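Avier para bancada: o robô de duas mãos que trabalha ao lado da equipe

Alugar, comprar ou testar antes -- dá para fazer as três coisas com a gente. Se você caiu nesta página procurando só a ficha técnica, ela está mais para o fim. Mas, se puder, leia o resto, porque a parte que mais me perguntam (e que eu mais gosto de explicar!) é o que muda para quem já está no posto de trabalho quando o Avier chega.

Eu cuido das instalações da Griseck há um bom tempo e já montei bancada em oficina de conserto, em linha de embalagem, em sala de inspeção e até num depósito com o pé-direito tão baixo que tivemos de refazer todo o projeto da iluminação. O Avier é o equipamento que eu mais instalo hoje. Tem tronco, dois braços e duas mãos com dedos, e foi pensado para aquele serviço de mesa que toda empresa de eletrônicos conhece: pegar o aparelho que voltou do cliente, virar, conferir, separar, colocar na caixa certa. Pegar o próximo. E o próximo.

O que ele faz bem

Peças de mão, de formato irregular, que uma garra de dois dedos costuma segurar torto. Controles de jogo, fones, carregadores, controles remotos, calculadoras. O Avier levanta até 800 gramas por mão, e para quase tudo o que passa por uma bancada de triagem isso sobra. Ele também usa as duas mãos juntas, segurando com uma e girando com a outra, coisa que a gente faz sem pensar e que dá um trabalho danado para ensinar.

O que ele não faz bem (ainda)

Cabo solto. Saco plástico fino. Etiqueta que descolou pela metade. Objeto transparente em cima de mesa clara. Eu aviso isso na primeira visita e volto a avisar na segunda, porque já vi gente comprar o equipamento imaginando que ele ia desembaraçar fio de carregador o dia inteiro, e não vai. Para esse tipo de item, deixe uma pessoa no posto e mande para o robô o que sobra.

A bancada

Não precisa trocar de mesa. Uma mesa branca, fosca, de altura fixa, serve muito bem. O que eu peço é que ela fique firme no chão e que a posição dela esteja marcada, nem que seja com fita, porque um empurrãozinho da limpeza à noite já muda a conta toda de manhã. Fita no tampo também pode. Tem cliente que demarca as áreas com fita adesiva cinza ou preta e vai mexendo conforme o serviço muda, sem chamar a gente. Acho ótimo! Só cuidado com fita brilhante debaixo de lâmpada forte: o reflexo atrapalha a câmera, e aí vale virar a luminária ou puxar a mesa um palmo para o lado.

Um controle daqueles que prendem no celular é um bom item para começar a ensinar. Tem dois punhos, uma ponte comprida e chata no meio, alavancas que não podem ser apertadas de qualquer jeito. Se a mão chega pelo lado errado, encosta na alavanca. Se chega pelo meio, precisa fechar os dedos na medida. Eu gosto de deixar o operador escolher por onde pegar, e quase sempre ele escolhe o punho direito, que é como ele mesmo pegaria.
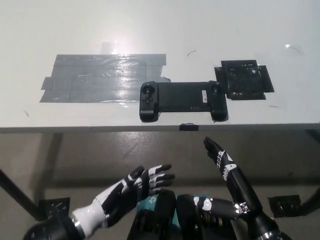 Ostrowski escreveu para a gente no segundo mês de uso, e reproduzo com autorização: no começo eu tive medo, sim, de ficar ali só olhando a máquina. O que aconteceu foi outra coisa. Agora eu decido a ordem dos lotes, fico com as peças que vieram abertas ou remendadas e, quando o robô para, sou eu quem resolve. Sinto menos dor no punho. Sinto falta de conversar com a colega que ficava na minha frente, porque mudaram o posto dela para o outro lado, e acho que isso vocês deviam contar para os próximos clientes.

Pois estou contando. E foi um puxão de orelha merecido, porque no desenho da bancada a gente tinha pensado em alcance, em luz, em tomada, e ninguém do nosso lado perguntou quem sentava de frente para quem. Hoje eu pergunto. No formulário de visita entrou um campo só para isso, e em mais de um lugar deu para manter as duas cadeiras próximas -- bastou girar a mesa e passar a entrada das caixas para a outra ponta.

O que muda para a equipe, pelo que eu vejo

O ritmo muda primeiro. O robô não acelera antes do almoço nem desacelera depois, e quem trabalha ao lado estranha. Nas primeiras semanas tem gente que tenta acompanhar, e eu peço para a chefia não deixar. O Avier não é régua para medir ninguém. Os números dele ficam num relatório separado, e a nossa recomendação por escrito é que continuem separados.

Depois muda o tipo de cansaço. Menos braço, mais cabeça. Ficar com as exceções é mais interessante, mas é também uma sequência de casos difíceis sem aquela peça fácil no meio para respirar. Em uma oficina que atendemos, o pessoal pediu para fazer meia hora de triagem comum entre um bloco de exceções e outro, com o robô parado ou fazendo outra coisa. A gerência torceu o nariz no início. Ficou assim até hoje, e por mim podia virar padrão.

E muda o que a pessoa precisa saber. Ensinar uma pega nova se faz com o painel Fendlow, que vem junto: o operador mostra o movimento, confere em velocidade baixa, corrige, grava. Não tem código. Mas tem jeito, e o jeito leva tempo para pegar, então combine essas horas na escala em vez de esperar que aconteçam no intervalo. Também sugiro conversar cedo sobre cargo e salário. Quem ensina o robô está fazendo um serviço que antes não existia na função dela, e é melhor resolver isso antes da instalação do que depois, com todo mundo chateado.

Ficha técnica

Modelo: Avier, versão de bancada
Braços: dois
Mãos: duas, com dedos articulados
Carga por mão: até 800 g
Largura de mesa recomendada: 1.000 mm
Profundidade útil de trabalho: 500 mm
Alimentação: 110 V (outras tensões sob consulta)
Programação: por demonstração, com painel Fendlow
Idioma do painel: português, inglês, espanhol
Parada de emergência: no painel e em botão avulso, para fixar ao alcance do operador

O que vem na caixa

O robô montado na base, o painel Fendlow com suporte, o botão avulso de parada, o cabo de força, um jogo de pontas de dedo de reposição e o manual impresso. Sim, impresso! Muita gente pede, e no chão de fábrica um manual de papel com marca de café vale mais que um PDF que ninguém acha.

Instalação e treinamento

Eu ou alguém da equipe vai até aí, mede, conversa com quem usa a bancada (com quem usa mesmo, não só com quem assina) e volta com uma proposta de posição. A instalação leva um dia. O treinamento leva mais dois e é feito com as peças do cliente, nunca com cubinhos coloridos de demonstração. Separe as mais chatas que tiver. Aquelas que todo mundo empurra para o fim do turno são as primeiras que eu quero ver.

Visitas de ajuste estão incluídas nos três primeiros meses. Depois disso há um plano de manutenção, que cobre desgaste das pontas de dedo e recalibração da câmera. Quem aluga já tem tudo isso na mensalidade.

Perguntas que chegam sempre

Precisa de grade? Depende da avaliação de risco do local, e essa avaliação precisa ser feita, não tem atalho. Em triagem de peças leves muitas vezes se resolve com velocidade reduzida e área marcada no piso, mas quem define é o responsável pela segurança da sua empresa junto com a gente.

Dá para mudar de bancada depois? Dá. A base tem rodas com trava, e o painel guarda uma configuração para cada mesa. Só refaça a conferência de posição antes de ligar em velocidade normal.

E se a equipe não quiser? Então marque uma conversa antes de marcar a compra. Eu vou, levo o equipamento e deixo o pessoal mexer, perguntar, reclamar. Já saí de uma dessas sem vender nada e com uma lista enorme de anotações, e metade dela virou melhoria na versão atual.

Agendamento de demonstração: toda quarta-feira à tarde na Griseck, ou na sua empresa em data a combinar. No pedido, diga quais peças passam pela bancada e quantas pessoas trabalham nela por turno.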